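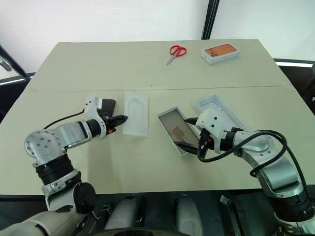

Skukitgate Workshop, Packing Bench
Notebook entry, 2023-08-03

Subject: Phone carton trial for the Danddale order

The purpose of this session was to settle the order of packing for the phone cartons before the written procedure is sent to Mevthorpe. The draft from May was used as the starting point. It had been prepared from the carton supplier's drawing and had not been tried at a bench with a phone and the full set of parts.

Table preparation. The bench was cleared and wiped before any cartons were brought out. Scissors stay on the rear section, past the seam, with the handles turned to the far side. This rule was already in the bench notes and is kept. The closed sample carton also stays at the rear as a reference for the lid artwork. On the present sample the lid carries the orange phone picture, with the printed camera lenses near one corner. Staff should compare the lid in hand with the sample before closing a box. Two artwork versions are in stock at Danddale, and the older one is not to be used for this order.

Front section. The phone, the translucent insert and the open box sections are laid out in front of the seam. The May draft called for the parts to be stacked at the left until needed. Stacking was given up early in the session. The insert is pale and hard to pick out against the tabletop, and it was twice taken up together with the part beneath it. Parts are now to be laid flat and apart from one another. The box sections may lie at an angle; there is no benefit in squaring them to the table edge.

Order of packing. The following order is proposed:
1. Check the inside of the base for loose paper or dust.
2. Set the insert, molded side up, and press lightly at the corners.
3. Place the phone face up.
4. Lower the lid evenly and let it settle under its own weight.

The fourth step needs attention. If the lid is pushed down, the trapped air lifts one end and the wall can crease - a creased lid is counted as a reject under the Wattanapong terms. A lid allowed to settle takes longer, but the draft schedule has room for it.

Quantities. The order stands at 676 units. Of these, 485 are to be packed at this bench and the remainder at Mevthorpe. Inserts on hand come to roughly 300, so a further delivery is required before the second half of the work can begin. The request has been entered in the stores book. It should state the translucent insert by part name, as the white card version does not hold the phone firmly.

Observations. Dark specks show clearly on this tabletop and transfer easily to the white sides of the cartons. The surface should be wiped again at each change of batch. A lint-free cloth is preferred; the paper towels leave fibers in the base.

Open items:
- Mevthorpe to confirm that its bench is deep enough for the same layout.
- Replacement sample carton to be requested from Danddale.
- Lid settling time to be measured over a full batch - the present figure in the draft is an estimate.
- Step 2 wording to be checked against the supplier's drawing, which shows the insert the other way around.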